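Second sorting cell: Andico quote vs Zavberg, sanity check please

tinsnips62
Budget round closes 18 September 2023 and I've been told to "put a number in". Andico want 733 a month to lease a two-arm cell. Zavberg will sell us the same sort of thing outright, but with 19 weeks' delivery and a spares list longer than my arm. Longer than either of theirs, come to that.
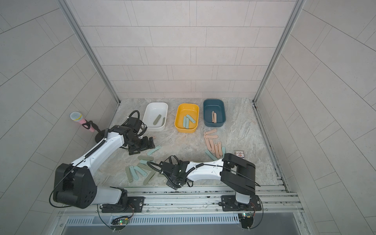 The work is sorting flat strips into bins by colour, so nothing heroic. What I can't work out is how much to put by for cables and grippers. Last year I put by nothing, which was bold of me.

majali_fan
Lease it. When it sulks, it's Andico's problem.

Prinel_Pete
Disagree. We leased, and it was Andico's problem for one phone call, then ours until May. Buy it, and get a spare gripper on the same order while they still like you.

majali_fan
Did you read the call-out terms?

Prinel_Pete
I did, afterwards, like everyone.

oddsocket
Do you need two arms? One arm and a bit of patience is a lot cheaper.

tinsnips62
Asked that. Was told patience comes out of a different budget. Cable set is 262 from Zavberg, so I'm putting in for two and will act surprised when they cut it to one.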